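Looking After the Hand-Held Gripper: Pads, Rails, Linkage
Speaker notes, Trisside workshop, August 15, 2021 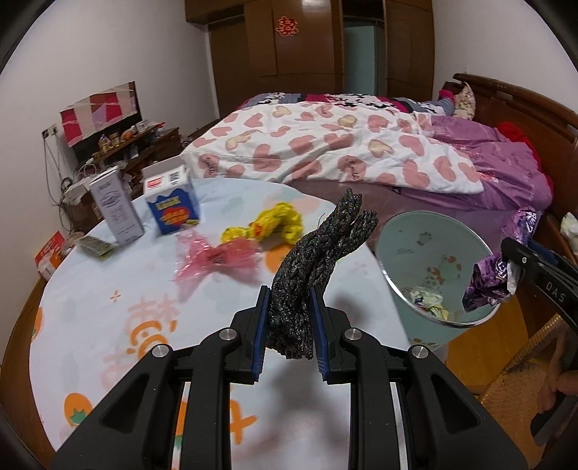
Slide 1. Rope held between the blue pads; second gripper at right with a purple and white wrapper.

Open on the slide. Let people look at the jaws before talking. Point out the loose fibers at the top of the rope: material like this is why the cleaning interval is short.

Slide 2. Pads. Brush the blue faces after every session, then wipe with a damp lint-free cloth. No solvent. At Pudside we replace pads at 200 hours, in pairs, even when one still looks good. A new pad against an old one pulls thin plastic to one side.

Slide 3. Rails. Two silver rails along the lower body. Dry wipe, one drop of light oil on each, run the jaws through full travel, wipe again. Too much oil collects lint — the most common fault on units sent in from Vaughan.

Slide 4. Linkage screws. Four round heads on the upper linkages. Check by hand for play first. If a finger rocks, remove the screw, clean the thread, refit with medium threadlocker. Do not just tighten it; the joint will bind.

Slide 5. Zero check. Close the jaws empty, read the offset, log it. More than 2 counts off the last entry: repeat the rail cleaning, then read again. Still off — unit goes back to the bench.

Log sheet is Idumon form 987. One sheet per gripper; do not share a sheet across a pair. The revised form comes in October, with a separate line for pad hours.

Questions, then hand round the worn pads.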